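Rechercher sur le site OK
2021-06-08, par Joyce Lema
Dernière mise à jour : 2021-06-08Bonjour Veikko, petites nouvelles de la cellule Pirngate ! Depuis avril on a bien avancé (merci pour la rallonge de 2 327 euros, elle est déjà dépensée, vous vous en doutez…). J'ai repris le câblage des deux pinces et resserré les supports en aluminium, un vrai travail de patience. Il m'a fallu 11 séances, dont trois rien que pour la longueur des câbles !

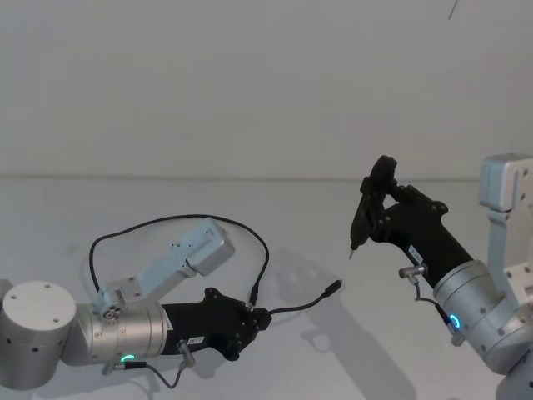 Les deux bras face à face, anneau vert à gauche et bleu à droite.

Mon souci du moment, c'est la grande boucle de câble au-dessus du bras gauche. Je la voudrais plus courte, mais il faut garder du mou pour le poignet, alors j'ai demandé à Nivov un devis pour des guides souples : environ 235 euros, port compris jusqu'à Riihimäki. Si vous êtes d'accord, je commande tout de suite. Ensuite je refais l'étalonnage des deux côtés et je vous envoie les relevés.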